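早餐台上的橙汁

一台带龙头的果汁桶，一块接水的格栅，一只带竖纹的杯子：在Irdale的Ikance旅馆，我用几个早晨学习怎样倒一杯果汁

我第一次认真看一台果汁桶，是因为我把果汁倒在了自己的鞋上。那是四月，我在Irdale住了不到一个星期，中文说得比现在更慢，早上也比现在更怕陌生人。Ikance旅馆的早餐厅里排着队，轮到我的时候，我把杯子放在龙头下面，推了一下把手，没有东西出来。我又往另一个方向推，果汁一下子出来了，很急，而我的杯子放偏了。后面的一位客人很客气，递给我两张餐巾纸，然后从我旁边伸手过去，把自己的杯子接满，一滴也没有掉。

后来我常常想起这件事。喝橙汁是很普通的事情，可是在早餐台前面，它需要一点手上的功夫，也需要一台好好设计的机器。这篇文章想写的就是这些东西：桶、龙头、底盘、杯子，还有每天在客人起床以前把它们准备好的工作。

旅馆有74个房间，早餐从六点半开始。厨房的人五点到。他们先开灯，再开咖啡机，然后就轮到果汁。厨房主管告诉我，果汁放在咖啡前面准备也可以，但是咖啡机要预热，所以大家习惯先按下它的开关，在等它的时间里做橙汁。她在这家旅馆工作了很久，说话的时候手里总在做别的事，擦一个东西，或者把一个东西放回原来的位置。

“客人评价早餐，会写鸡蛋，会写面包，”她说，“很少写果汁。果汁好的时候他们不写，果汁不好的时候，他们一定写。”

我问她什么叫不好。她想了想，说了几种：太淡，太酸，温的，上面是水下面是渣，还有最严重的一种，龙头滴水，台子上是黏的。

龙头

先说龙头，因为它教训过我。

自助餐台上的果汁龙头有很多种样子。有的是按钮，用杯子的边去顶，就会出果汁；有的像家里的水龙头，要转；还有一种是一根细长的把手，手指轻轻一扳就开，放手或者扳回来就关。第一种方便，可是杯子的口会碰到龙头，很多餐厅因此不愿意用。第二种干净，但客人要用一只手拿杯子，另一只手去转，手上再有一个盘子就没有办法了。第三种最常见，也最容易让第一次用的人犯错误，它没有写哪一个方向是开。

Ikance用的是第三种。黑色的把手，镀铬的龙头，手摸上去很光滑。我问过厨房的人，为什么不在旁边贴一张小纸条，写上“向前”或者“向后”。他们说贴过。纸条沾了果汁以后很快就变软，字也看不清楚，比没有纸条更难看。后来他们换成了塑料的牌子，有客人以为那是价格牌，问橙汁是不是要另外付钱。牌子也拿走了。

现在他们的办法是早上站一个人在附近。这个人同时负责加面包和收盘子，看到有客人在龙头前面停得太久，就走过去帮一下。我在早餐厅坐着写笔记的时候，看见过很多次这样的帮助，每次只有几秒钟，说的话也差不多是一样的：“往这边，轻一点。”

轻一点是很重要的。果汁里有果肉，果肉会在龙头里面停住，出来的时候先是一小股，然后突然变大。有经验的客人先开一点点，等果汁稳定了再开大。没有经验的客人看见出得慢，就一下子开到底。我那天早上就是这样。

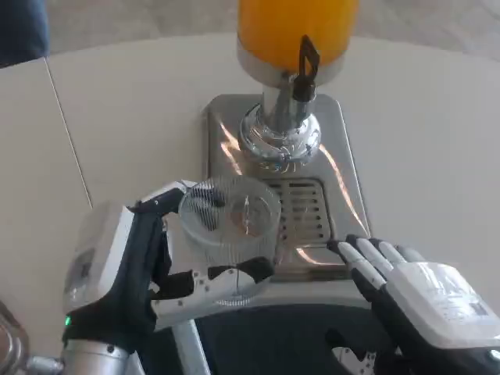

底盘也是一门学问。做酒店用品的人把它叫作“接水盘”，我在词典里没有找到这个词，是旅馆的采购员教我的。它的上面有一条一条的空隙，掉下来的果汁从空隙里流下去，不会在表面停留，杯子的底也就比较干净。采购员说，挑选机器的时候，很多人只看桶好不好看，能装多少，他先看接水的这一部分能不能单独拿下来。如果拿不下来，每天晚上就要搬整台机器到水池边，搬的人会生气，生气的人洗得不干净。

他说得很有道理，我把这句话完整地记了下来。

橙汁的糖分很高，干了以后像胶水。我在厨房看过一次清洗，用的是热水和一把很细的刷子，沿着每一条缝走一遍，然后翻过来再走一遍。洗完以后要用干布擦，不擦的话金属上会有水的痕迹，早上灯光一照，看上去像没有洗过。厨房里的年轻人告诉我，擦不锈钢要顺着它的纹路，横着擦会越擦越花。我回到自己的住处以后试了一下，用我的水壶，他是对的。

龙头里面更麻烦。它要拆开，把里面的胶圈拿出来，洗干净，检查有没有裂，再放回去。胶圈很小，黑色，掉在地上很难找到。旅馆在抽屉里准备了备用的，放在一个装薄荷糖的铁盒里面。我以为是糖，差一点拿了一个。

鲜榨这两个字

在中文里，“鲜榨”是一个很有力量的词。我学习中文的第二年就认识它了，因为它写在所有饮料店的墙上。但是它到底是什么意思，不同的人有不同的回答。

有人认为，必须在我面前把水果切开，压出果汁，才叫鲜榨。有人认为，今天早上榨的就可以。还有人觉得，只要不是从浓缩的果汁加水变回来的，就已经很新鲜了。我问过早餐厅里的几位客人，他们对自己的答案都很肯定，可是答案彼此不一样。

Ikance的橙子由Triantafyllou送来，这是Irdale的一家水果行，在河边的批发市场里有一个仓库。他们每个星期送两次，旺季的时候送三次。水果行的经理带我看了仓库。门很重，里面凉，有一种很强的橙皮的味道，我的外套到晚上还有这个味道。

他拿起一个橙子给我看，说做果汁的橙子和放在水果盘里的橙子，选的标准很不一样。放在盘子里的要大，颜色要均匀，皮上没有斑。做果汁的要重。同样大小的两个橙子，放在两只手上，重的那个水多。皮上有一些斑没有关系，皮薄一点更好。他让我闭上眼睛试，我试了三次，对了两次。

还有酸和甜的问题。一批橙子里面总有几个特别酸的，也有几个几乎没有味道的。客人如果只喝一个橙子榨的果汁，会觉得今天和昨天完全不同。所以厨房榨果汁的时候，把一箱橙子混在一起榨，味道就比较平均。这个道理很简单，我以前没有想过。

关于季节，经理说得很直接。冬天和早春的橙子最好，夏天的比较难选，要从更远的地方来，价钱也高。九月是一年里最不容易的月份之一，旧的快没有了，新的还没有来。9月8日我再去的时候，他正在打电话，说的就是这件事，声音很大。我在旁边等，看他们把箱子从车上搬下来，一箱一箱叠得很整齐，有标签的一面都朝外。

旅馆一个星期要用3000个橙子。我听到这个数字的时候以为自己听错了，中文的数字我到现在还是会听错，于是请他写在纸上。他写了，后面画了三个零，还在下面画了一条线。

手动的和电动的

橙子要变成果汁，最老的办法是切成两半，放在一个有棱的圆锥上，用手压着转。我奶奶家里有一个玻璃的，绿色，边上有一个小嘴。她每天早上给我榨半杯，剩下的橙子皮放在暖气上，房间里就有香味。那个东西现在还在我父母的橱柜里，小嘴的地方缺了一点。

电动的机器原理也是一样的，只是圆锥自己会转，人只需要往下压。压的力气要合适。太轻，果肉里的水出不来；太重，会压到白色的那一层皮，果汁就有苦味。厨房的年轻人说，他用耳朵判断，声音变高就应该停了。我站在旁边听，没有听出来声音有什么变化，可能需要很多个早晨。

圆锥下面一般有一层过滤的网，网的缝有宽有窄。宽的，果肉多，喝起来像在吃橙子；窄的，果汁清，但是网很快会堵，要常常停下来洗。有的机器可以调，有的只能换网。喜欢果肉和不喜欢果肉的客人，差不多永远不能互相理解。旅馆试过同时提供两种，结果是有果肉的那一种总是剩下，可是有一天他们没有准备，马上就有三位客人来问。

大的旅馆用全自动的机器，橙子从上面滚进去，自己切，自己压，皮掉到下面的箱子里。小孩子很喜欢看，可以站在前面看很长时间。Ikance以前租过这样一台，后来退掉了。主管说它太大，太响，六点半的时候，早餐厅里的客人多数还没有真的醒，他们不想听那种声音。
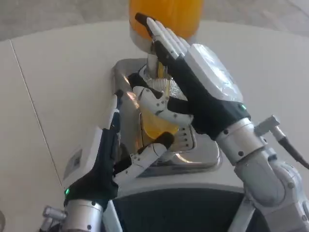 不锈钢果汁机与一只透明的小杯，杯中的果汁呈橙黄色。

杯子的大小

早餐厅的果汁杯，一般比水杯小很多。我刚来的时候觉得这是旅馆小气，后来问了几个做这一行的人，才知道原因比较复杂。

小杯子确实可以少用果汁，这一点他们都承认。不过如果给大杯子，很多客人会倒满，喝一半，剩下的一半就留在桌子上，最后倒进水池。给小杯子，想喝的人可以再来一次。有一家培训餐饮服务员的学校，名字叫Zelow，学校的教室在Irdale火车站后面，我去旁听过他们的一堂课。老师让学生用同样的果汁倒进不同形状的杯子里，然后问大家哪一杯最多。几乎所有人都选了细长的那一杯，其实它们是一样的。

老师又讲到杯子的表面。完全光滑的玻璃杯很漂亮，但是手指印很明显，洗完以后拿在湿的手里也滑。有竖纹的杯子好一点，手指有地方停，指印也看不出来，光从纹路里穿过去，果汁的颜色显得更活泼。缺点是纹路里会留下洗碗水里的矿物质，用久了杯子会发白，这时候要用一点醋去泡。

我很喜欢“活泼”这个词用在果汁的身上。我问老师这样说对不对，她说对，但一般人说“好看”就可以了。

那堂课的最后半个小时是练习。学生两个人一组，一个人当客人，一个人当服务员，每个人都要用果汁桶倒一杯，再端到桌子上。老师的要求写在黑板上，我抄了下来：

杯子先放好，再动把手。
杯口不要碰到龙头。
倒到离杯口一个手指宽的地方停下。
关了以后等一下，让最后几滴落完，再拿走杯子。
拿杯子的下半部分，手不要碰杯口。

看起来每一条都很容易。真正做的时候，最难的是第四条。人关了龙头就想走，这是一种习惯，和关门以后马上走开一样。那几滴果汁于是就落在格栅上，或者落在手上，或者像我一样，落在鞋上。学生们练了很多次，教室的地上铺了报纸，到下课的时候报纸已经很湿了。有一个学生每次都做得很好，老师让他慢慢地做给大家看，他反而洒了一点，大家都笑了，他自己也笑。

果汁为什么会分层

放在透明桶里的橙汁，过一段时间会变样。果肉慢慢往下走，也有一些往上浮，中间的一层就变得比较清。有客人看到了，以为里面加了水。

主管说，这个误会她解释过很多很多次。新鲜的橙汁放着不动，都会分层，摇一摇或者搅一搅就回来了。完全不分层的果汁，多数在工厂里做过处理。所以分层在某种意义上是一件好事，但是你很难在早上七点对一位没有喝咖啡的客人讲清楚。她的办法是每过一会儿就打开盖子，用长柄的勺子慢慢搅几下。要慢，快了会起泡沫，泡沫沾在桶的壁上，干了以后留下一圈，看起来很脏。

温度是另外一个问题。有些桶的中间有一根可以放冰的管子，冰和果汁不碰在一起，果汁是凉的，味道也不会变淡。有些没有这个设计，就只能每次少加一点，加得勤一点，其余的放在冰箱里。Ikance用的是后一种办法。厨房里有几个1000毫升的壶，盖子盖好，在冰箱的第二层排成一排，需要的时候拿一个出去。这样做人比较累，可是每一位客人喝到的都是刚从冰箱里出来不久的果汁。

我问，如果早餐结束的时候桶里还有很多怎么办。主管说员工会喝一些。再剩下的，厨房拿去做别的东西，比如放在蛋糕里，或者和醋、油一起做沙拉的汁。她给我吃了一块用橙汁做的蛋糕，是前一天的，有一点干，但是味道很好。第二天的果汁一定重新榨，这个规矩从她来的第一天就有。

橙子皮的去处

我还想写一下皮。3000个橙子有很多皮，我在后门看到装皮的桶，比我想象的大，盖子盖不上。

一小部分皮被厨房留下来，洗干净，切成丝，用糖煮，放在早餐台上配酸奶。煮的时候要换几次水，把苦味去掉。第一次煮的水非常苦，我用勺子尝了一点，马上后悔了。大部分皮由水果行的车在送橙子的时候带走，送到城外的一个农场做堆肥。农场的人要求皮里面不能有标签，就是橙子上贴的那种小小的标签，它在土里很久都不会消失。所以厨房的人榨果汁以前，要把标签一张一张撕下来。

撕下来的标签贴在哪里呢？贴在冰箱旁边的墙上。那面墙已经贴得很满，不同颜色，不同年份，最下面的那些颜色已经变淡了。主管说，旅馆开了40年，墙是中间粉刷过一次以后重新开始贴的，以前的标签都在油漆下面。

我请求拍一张照片，她说可以，但是不要拍到旁边的排班表。

台子怎样摆

最后几个早晨，我比客人到得早，坐在靠窗的位置，看他们摆早餐台。

果汁的位置是有讲究的。放在最前面，客人先拿了果汁，一只手就占住了，后面拿盘子、夹面包都不方便，还会洒。放在最后面，客人两只手都是满的，要先回到座位，再走一次，人多的时候会挡住路。Ikance试过几个位置，现在果汁不在主要的长台上，放在单独的一张浅色的桌子上，四面都可以走到，杯子就在伸手能拿到的地方。客人坐下来吃一会儿，渴了再去拿。采购员说，自从换到那里，地上要擦的次数少了。

浅色的桌面也是特别选的。深色的桌面看不见果汁的滴，客人把袖子放上去才知道。浅色的一眼就能看见，看见就可以马上擦。这个想法我觉得很诚实。我自己的厨房用的是深色的桌面，我现在知道为什么我的袖子总是黏的。

机器要放得离桌边有一点距离，太近了小孩子会去拉把手，太远了个子矮的人够不到。把手要朝着人多数走过来的方向。桶要装到什么程度，也有不同的意见。装得满，好看，客人觉得东西很丰富；装得少，温度好控制。早餐刚开始的时候他们装得满一些，过了九点就慢慢减少。

六点二十五分，主管会自己倒一点尝。如果太酸，她不加糖，她让厨房再榨几个甜一些的橙子混进去。如果太甜，她加几滴柠檬汁。尝完以后她把用过的杯子拿走，用布把龙头的口擦一下，再把格栅也擦一下，然后去开门。

我在Irdale的最后一个早晨，又去倒了一杯橙汁。杯子先放好，再动把手，开小一点，等它稳定。离杯口一个手指的时候我关上，站在那里等最后几滴。后面有一位女士拿着空杯子，问我机器是不是坏了。我说没有坏，请等一下。然后我告诉她把手应该往哪一边推，轻一点。

给想在家里试一试的读者

橙子从冰箱里拿出来以后，在室温里放半个小时，再用手掌压着在桌子上滚几下，果汁比较容易出来。

横着切，让每一瓣都被切开。竖着切会浪费很多。

压的时候，看到白色的部分开始变得毛毛的，就停下来。

家里如果有带龙头的桶，装果汁以前先装清水试一次，看看关上以后还滴不滴。如果还滴，把胶圈拿出来转一个方向再装回去，多数时候就好了。

有果肉的果汁不要在桶里放过夜，龙头会堵。已经堵了的话，用温水泡，再用细刷子从出口往里面刷，不要用牙签，牙签会断在里面。

用过的桶和龙头当天晚上就洗，洗好以后把盖子打开放着，等里面完全干了再盖上。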